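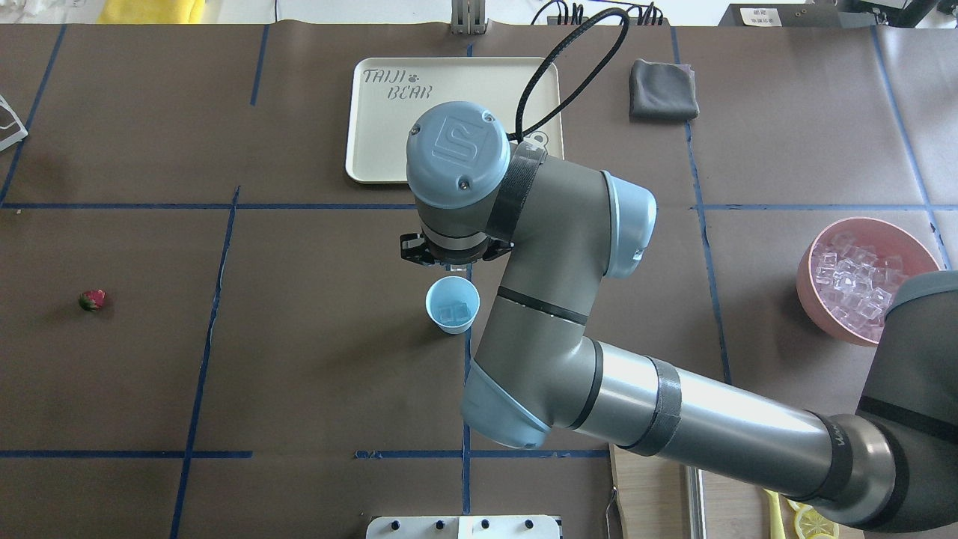 Hilfe beim Kochen und Backen > Sirup, Saft, Limonade

Zitronensirup wird bitter, was mache ich falsch?

Hallo zusammen! Ich habe im Juni mein Herz für selbst gemachte Limonade entdeckt und bin völlig begeistert. Nur der Sirup will nicht so, wie ich will. Frisch schmeckt er herrlich, am nächsten Morgen ist er bitter, und zwar richtig. Ich nehme 6 Bio-Zitronen, schneide sie in Scheiben und koche sie mit Zucker und Wasser 40 Minuten. Dann bleibt alles über Nacht im Topf.

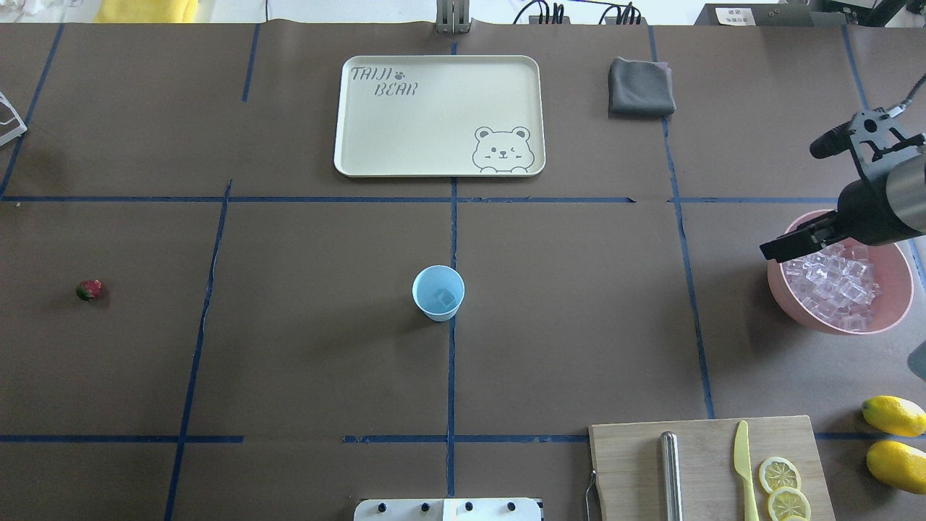 Weniger Zucker möchte ich eigentlich auch, aber erst mal muss das Bittere weg. Liegt es an der Sorte? Meine kommen vom Markt in Gosa, ziemlich dicke Schale. Freue mich über jeden Tipp!

3 Antworten

Antwort 1 (hilfreichste Antwort)
Schönes Projekt, bleib unbedingt dran! Die Bitterstoffe sitzen vor allem im Weißen unter der Schale und in den Kernen, und du kochst beides lange mit. Bei dicker Schale hast du davon besonders viel. Ich mache es so: Schale ganz dünn abreiben, mit dem Zucker verkneten und drei Stunden stehen lassen. Der Zucker zieht das Öl heraus, das duftet durch die ganze Wohnung — allein dafür lohnt es sich! Dann Zucker und Wasser aufkochen, bis alles klar ist, vom Herd nehmen und erst jetzt den Saft dazu.

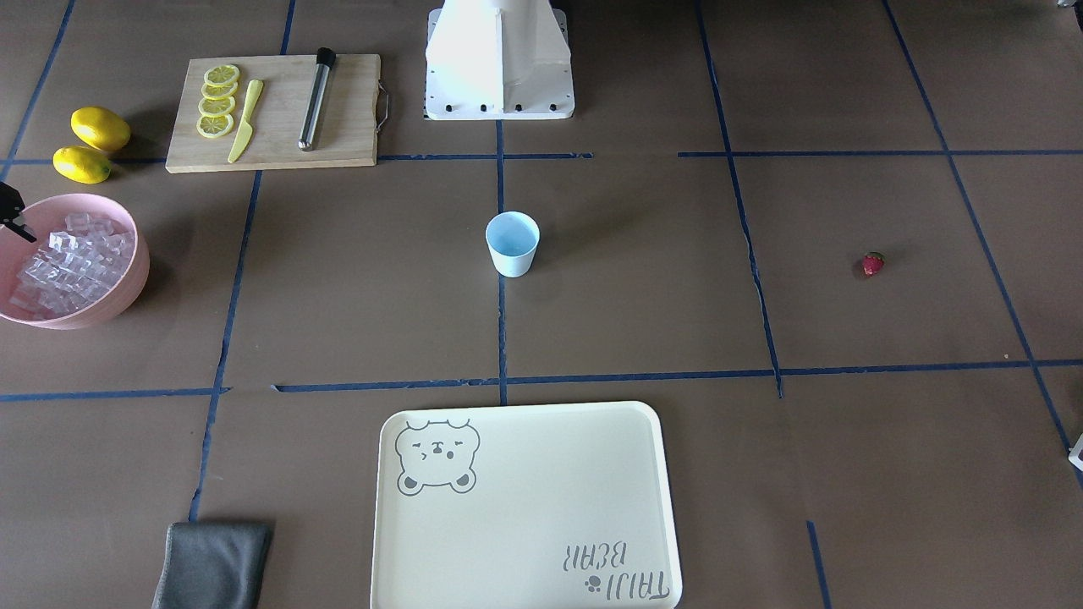

Durch ein feines Sieb gießen und heiß in ausgekochte Flaschen füllen. Im Kühlschrank hält meiner vier Wochen, länger hat er hier noch nie überlebt. Scheiben gebe ich nur noch frisch ins Glas, da sehen sie auch viel hübscher aus.

Antwort 2
also ich koch die scheiben mit und bei mir ist nix bitter. vielleicht einfach mehr zucker?

Antwort 3
Wer die Scheiben im Sirup haben will, kann sie vorher blanchieren, das klappt wunderbar:
1. Zitronen dünn schneiden, alle Kerne herauspulen.
2. Eine Minute in kochendes Wasser, abgießen, mit frischem Wasser wiederholen.
3. Im Sirup nur leise ziehen lassen und die Scheiben vor dem Abkühlen herausnehmen. Über Nacht im Topf ist zu lang!

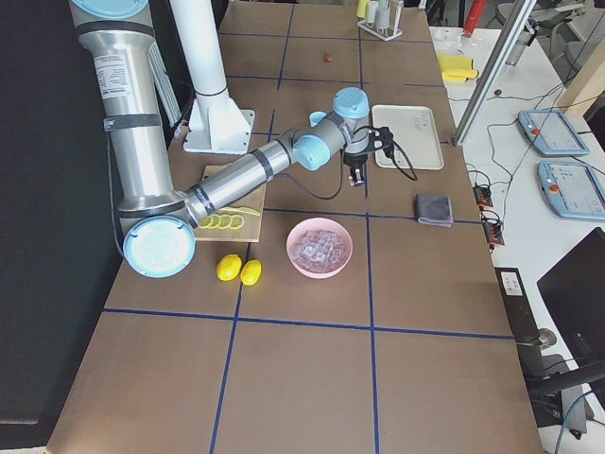
4. Abschmecken, wenn er kalt ist. Warm merkt man das Bittere kaum. Mit etwas Ingwer oder einem Zweig Rosmarin wird er übrigens grandios.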